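九月 · 星期四 发表 | 作者：Kan | 归类：家里的事

本站使用 Cookie 记录您的阅读偏好。继续浏览即表示您同意我们的使用方式。[接受] [仅限必要]

又到换季了。每年这个时候，各路收纳文章就跟约好了似的一起冒出来，标题都差不多，教你一个下午搞定全家衣柜。我看了几年，也照着做过几年，现在的态度是：看可以看，信要打个折。

这次我干脆什么教程都没打开，把衣服搬到床上，从工装裤和迷彩那一类开始叠，一边叠一边把这些年听来的道理重新过一遍，看看到底哪几条站得住。
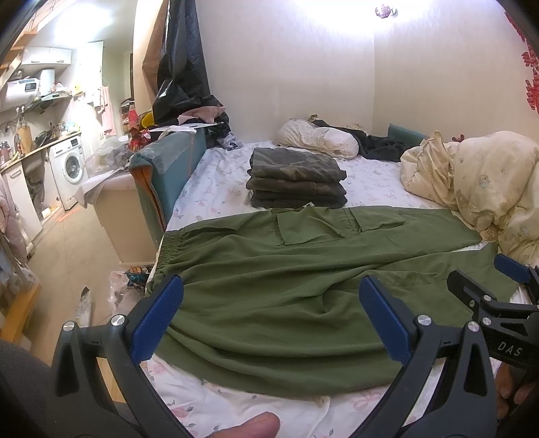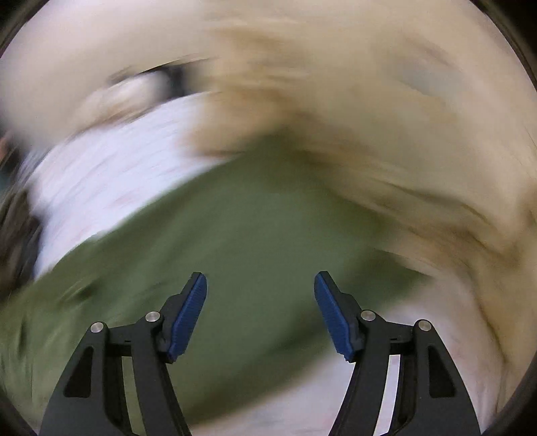
先说在哪儿叠。教程里总有一张特别大的桌子，或者一块铺得平平整整的地毯，旁边什么都没有，光线从窗户进来，人穿一身米白色跪坐着。我家没有这种地方。餐桌上常年有东西，地板要先拖，拖完等它干，等干的工夫人就去干别的了，然后衣服又在椅子上多躺一个星期。所以床就是我的工作台，一直都是。

床当工作台有毛病，我承认。床垫是软的，裤子铺上去，你手一按，它跟着陷下去，两条裤腿很难对得齐。高度也不对，弯着腰叠上一个钟头，第二天起床要扶墙。但它有一个别的地方比不了的好处：你必须在睡觉之前把它清出来。餐桌上的衣服可以堆到下个月，床上的不行，到了晚上十一点你总得躺下去。我试过把衣服挪到地上先睡，挪的时候心里很清楚自己在干什么，第二天多半会羞愧地接着叠。什么打卡、什么二十一天养成习惯，我觉得都不如一张今晚要睡的床管用。

再说叠法。

我最怀疑的就是“立着放”。就是把每件衣服叠成一个小方块，竖起来，像书一样插在抽屉里，拉开抽屉一目了然。T恤确实可以，薄薄的，叠好了也站得住，我不抬杠。可是只要换成厚一点的料子，事情马上就变味了。工装裤这种东西，腿上缝着带盖的大口袋，腰上再来一圈松紧，一坨一坨的，哪里都不一样厚。你按教程三折再三折，出来的是个一头大一头小的包子，竖着塞进抽屉，它慢慢地往旁边歪，把隔壁的T恤也压趴下。而且抽屉不能空，空了就倒；也不能满，满了就拿不出来。它要求你的衣服数量永远刚刚好。谁家的衣服数量永远刚刚好？洗衣机里有一批，晾衣架上有一批，身上还穿着一身，抽屉里的那一排每天都在变，每天都得重新扶。

我坚持了一个冬天。准确地说，坚持了一个冬天里头比较闲的那几个星期。后来拉开抽屉看见它们互相倚着，很像下班的地铁，我就不扶了。

现在我叠裤子就老老实实平着来：铺开，把腰那头抻一抻，口袋盖按平，两条腿对到一起，从裤脚往上折。折几次看料子，厚的对折再对折就停手，别贪心。最后一下用手掌从中间往两边推，把里头的气赶出去。松紧腰的裤子比较烦，它的腰是缩着的，比裤腿窄一截，怎么摆都像个收了口的布袋。有的教程说要先把腰撑开压平再折，我撑过，一松手它就弹回去，跟它较这个劲没有意思。把缩着的那头卷在里面，外面看着是平的，就算行了。

有皱怎么办？不怎么办。我以前会先熨一遍再收，后来想明白了，收进去四五个月，拿出来还是要皱，等于白熨一次。领口挺括的衬衫另说，工装裤和家常的长袖，皱就皱着吧，穿上走两步身体会把它撑开的。这话写出来肯定有人不同意。不同意的请自便，熨斗是您的，电费也是您的。

迷彩的衣服我单独摞一摞。道理很简单，花的跟花的放一起，根本分不清哪条边是哪件的，所以从叠的时候就得把方向码一致，折口都朝一边，要抽哪件就捏哪个折口。迷彩摞在素色中间，反倒像在里头藏了东西，找的时候很费眼睛。这个办法没有任何教程教过我，也可能教过而我没看到那一页。摞的高度我也有点心得：别高过自己小臂能一把托起来的厚度。再高，从床边搬到柜子的那几步路上一定会散，散了就得重来，重来的时候人脾气就不好了。

接下来要得罪人了，说说花钱的部分。

前年我买过一块折衣板，牌子叫 Ollasetti，278 块。现在写下这个数字还是有点疼。它的宣传语大意是每件衣服几秒钟，出来全部一样大。这话没骗人，T恤放上去，左一翻右一翻下一翻，确实一样大。可是它没把你从篮子里掏出衣服、翻到正面、铺到板上、对准中线的时间算进去。这几步才是叠衣服里最费工夫的，真正“折”的那几下本来就不花时间。等于卖给你一台机器，专门加快你本来就很快的那一步。而且裤子比板长，裤腿耷拉在外头，先得自己动手折一道才放得下，那我都折了一道了，剩下的还差你吗？

另外板子本身也要地方放。它又大又薄，立在柜子旁边会滑倒，平放在柜顶会积灰，塞床底下就忘了。我为了让衣服少占地方，买回来一个很占地方的东西。现在它垫在阳台花盆底下，倒是很平。

然后是真空压缩袋。这个我也得说几句公道话：羽绒服、厚被子，压缩袋真能省出地方来，这个我亲眼所见，不服不行。问题在于后来。第一，它会漏气，嘴上那条密封条夹进去一根线头，第二天早上袋子就胖回来了，还胖得理直气壮。第二，压瘪了以后它是硬的，形状又不规则，像一块石头，几块石头在柜子里码不齐，省下来的空间都变成了石头缝。第三，拿出来以后羽绒要拍，要晾，要等它自己慢慢缓过来，你急着穿的那天早上它一定还没缓过来。我现在只拿压缩袋装被子，衣服一件都不装了。

有人会问，那大塑料袋呢？黑色的那种，最普通最便宜的大号袋子。我反倒觉得它被低估了。打算送走的旧衣服、要拿去干洗的外套，扔进去，扎个口，搁在门边，碍眼碍到一定程度自然会处理掉。它唯一的毛病是看不见里头，所以有一条纪律：要留的东西绝不许进黑袋子。我有过一条很好的围巾，就是这么没的。到今天我都不知道它在哪一站下的车。

再往上就是柜子了。每到换季，总有人真心诚意地劝我：你不是不会收，你是缺一个好柜子。去年我被劝动了，去 Farnau 那家店看了一圈，店员把一套叫 Vivholm 的组合柜介绍给我，标价 1,973，不含抽屉，抽屉另算。我问不含抽屉那这个钱买的是什么，对方说买的是系统。

我站在那个“系统”跟前看了很久。样品间里挂着寥寥几件衬衫，全是同一种蓝，底下摆着两个编织篮，篮子里是空的。我承认很好看。可是任何柜子里只放几件蓝衬衫和两个空篮子都会很好看，纸箱子也会。我家的纸箱子要是能只装这么点东西，我也可以给它打个灯。

后来没买。倒不全是心疼钱，主要是回家量了一下，柜子放进去以后，床边剩下的过道只够侧着身子走。我家那间屋，床边已经有一个矮柜了，柜面上永远是满的。我曾经立志要让那个柜面空着，清过好多次，每次大概能维持两三天，然后一瓶什么东西放上去，一张纸放上去，它们就开始招呼同伴。我现在倾向于认为，平面是有引力的，家里多一个平面就多一堆杂物，所以再添一个柜子，等于再添一个柜面，结果是可以预见的。

关于“断舍离”我也想讲两句。这个说法流行了这么多年，我一直没法完全接受，尤其是那个“一年没穿就扔”的标准。一年没穿的理由多了去了。去年冬天不冷，厚毛衣没上身，难道要扔？孩子夏令营穿的、爬山穿的、刷墙穿的，平时一年也轮不上一回，真到那一天没有，还得现买一件，买回来又是新的，舍不得拿去刷墙。刷墙的裤子必须是旧裤子，旧裤子是要养的。

我自己的标准很土：拎起来，问自己如果今天下午就要穿它出门买菜，愿不愿意。愿意就留，不愿意再问下一句，有没有一件脏活非它不可。两个都没有，进黑袋子。不用对着它道谢，也不用闭上眼睛感受。我试过感受，对着一条秋裤，实在感受不出什么来。

今年照这个办法过了一遍，最后挑出来送走的是 11 件。比我预想的少，也比教程要求的少得多。教程里那些人动不动清出去好几大袋，然后长出一口气，说人生轻盈了。我总疑心他们当初是怎么买进来的，也疑心过了半年他们又买了多少，可惜这种后续从来没有人拍。

被子和床品这一块，比衣服更没人肯说实话。那种把床单被套叠成一个整齐小包、塞进同款枕套里的办法，我觉得是所有收纳法里道理最硬的一条，一套归一套，找起来不用翻。但它有个前提，你家的床品得是成套的。我家的早就不成套了。床单是一家的，枕头是另一家的，薄被是从前孩子小的时候用的，上头还印着卡通，颜色也洗浅了，可是又轻又软，谁都舍不得换。这种东西没有“同款枕套”可以塞。我现在就是薄的跟薄的叠，厚的跟厚的叠，各占一格，晚上随手抽一条，花色撞不撞的，关了灯也看不见。

薄被怎么叠我一直没叠好过，这个要认。它面上滑，里头有絮，对折两次以后四个角各走各的。网上教的是两个人对着扯，扯平了往中间走。一个人在家的时候，这条建议就有点伤人了。我的办法是先堆到床的一头去，等别的都收完，床空出来了，再把它整个摊开，人绕着床走一圈，走到哪个角就折哪个角。走得慢一点，当散步。

塑料收纳箱这东西，我从前很看不上，觉得不透气，又难看。今年松了口，买了两个带轮子的推到床底下，店里标的是 16 升，拿回来装了装，厚裤子放不了几条就满了。下次会买大一号的。看升数买箱子其实没什么用，我脑子里对一升的概念就是一盒牛奶，而裤子又不是牛奶。要看的是箱子底面的长和宽，装得下一条折好的裤子，两边还能插进去手指，这就对了。放不进手指的箱子，东西进得去出不来。

箱子上要不要贴标签？所有文章都说要，我的经验是，贴了也会过期。去年那个箱子上写着“夏天短裤”，里面装的是电线和一顶帽子。我想不起来这件事是怎么发生的。现在我用铅笔在纸条上写，夹在盖子底下，改起来方便，写得也潦草，反正只有我看。如果哪天写了懒得改，也不至于像印好的标签那样一本正经地骗人。

樟脑丸和香包也提一下。樟脑丸我是不用的，味道进了衣服，散起来要好多天，挤地铁的时候周围的人会悄悄挪开。香樟木块用过，头一个月有味道，后来就是几块木头了，包装上说用砂纸磨一磨可以恢复，我磨过一次，磨得一手木屑，味道是回来了，大约待了一个周末。虫子到底防没防住？没有虫子。可是我不放木块的那个柜子里也没有虫子，所以这个账没法算，我建议大家对一切“用了以后果然没有”的说法都保留一点意见。

真正有用的反而是最没意思的几条。要收起来过季的衣服，洗干净，晒透，在屋里再放一个晚上，摸着凉下来了再进箱子。口袋一定要掏，工装裤尤其要掏，那么多口袋，每一个都可能是一张泡烂过的纸巾，或者一颗螺丝。拉链拉上，扣子扣一颗最上面的，别的不用扣。就这些，写成文章不够一页，所以没有人专门写。

叠到后半程，我又犯了老毛病，开始想是不是应该按颜色排。按颜色排好看，拍出来是一道渐变，我有一年真的排过，从白到黑，排完站在柜子前面欣赏了半天。问题是早上出门，我脑子里想的从来都是“要条厚点的裤子”，没有一天想的是“要一个深一点的绿”。按颜色排的柜子，找条厚裤子得从头摸到尾。没几天就乱了，乱了以后反而好找。从那以后我只按厚薄和用处分，难看就难看，柜门关上都一样。

也有朋友说我这个人太爱挑刺，人家写收纳是图个心情好，照着做一个下午，屋子亮堂了，谁管它半年以后什么样。这话我认真想过，有一半道理。收拾完的那个晚上确实舒服，床上干干净净，躺下去手脚都伸得开。我不舒服的是它非要跟我说这是“一劳永逸”。叠衣服跟洗碗是一回事，洗完了明天还有，没有哪个洗碗的人会宣布自己从此摆脱了碗。把它当成洗碗，心里就平了，不用买板子，也不用买系统。

今年就收到这里。厚的还没全拿出来，天气预报说下周还要热两天，短袖留了几件在外面，搭在椅背上。床底下那两个箱子推进去的时候有一个轮子老是卡，往左边歪，得用脚顶一下，回头看看是不是缠了头发。

下一篇打算写鞋柜。鞋柜我意见更大。

订阅本站邮件：新文章发布时通知您，可随时退订。[填写邮箱]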